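Clearing the Table Is Still the Hard Part

Gutow keeps its kitchen test cell at the back of a former print shop in Chisholm, where the same set of dishes has been picked up, moved and put down since February. The company's product, a two-armed machine called the Prondine, is meant to clear and reset tables in cafeterias. It can do this now, slowly, under conditions its engineers specify in writing.

The numbers come from an internal log that Gutow let us read. Over 3052 logged attempts, the Prondine did well with opaque plates and mugs and poorly with anything transparent. Depth sensors project or infer a surface, and clear glass returns either noise or the surface behind it. A gripper sent to the wrong height closes on air or presses the rim into the table. The first error costs a retry. The second costs a bowl.

Socorro Huamán runs manipulation testing at the site. Her group stopped writing grasp routines by hand last year and moved to learning from demonstration. People perform the task with hand-held grippers whose jaws match the ones on the machine, and printed markers on each device let software recover its position and angle through the whole motion. The policy is then trained on those paths together with the video.

"A routine tells you what the programmer thought the task was," Huamán says. "A demonstration has the small corrections in it. People slow down before contact and they don't know they're doing it."
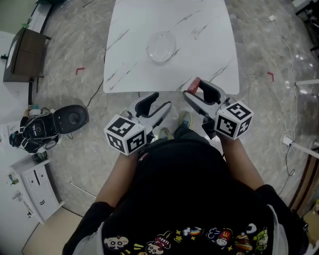

Can a machine clear a household table today without supervision? In a kitchen it has been trained on, with familiar dishes, it can finish most of the job, but it still needs a person within reach for the remainder.

The remainder is where the cost sits. Gutow collects 300 demonstrations per object class before it trains, and a new class of object usually means a new round. A change of table height is tolerated. A change of lighting is tolerated less well, and glossy tabletops produce reflections that the vision model sometimes treats as objects.

Clirketti, a parts supplier that leased a Prondine for bin sorting, reports a similar pattern on the shop floor. The arms ran for 400 hours on molded housings with few stops. When the line switched to clear covers, stops rose enough that the cell went back to manual work for that part. The housings stayed with the machine.

Speed is the other constraint. A cafeteria worker clears a four-place table in under a minute. The Prondine takes several, most of it spent approaching objects at reduced velocity. Raising the approach speed is a one-line change — the failure rate climbs with it, and glassware fails first.

Huamán's next data set will hold about 2000 demonstrations, weighted toward bowls and tumblers, with the starting positions varied on every run. Training is scheduled to begin when collection closes. Cutlery has been moved to the following round.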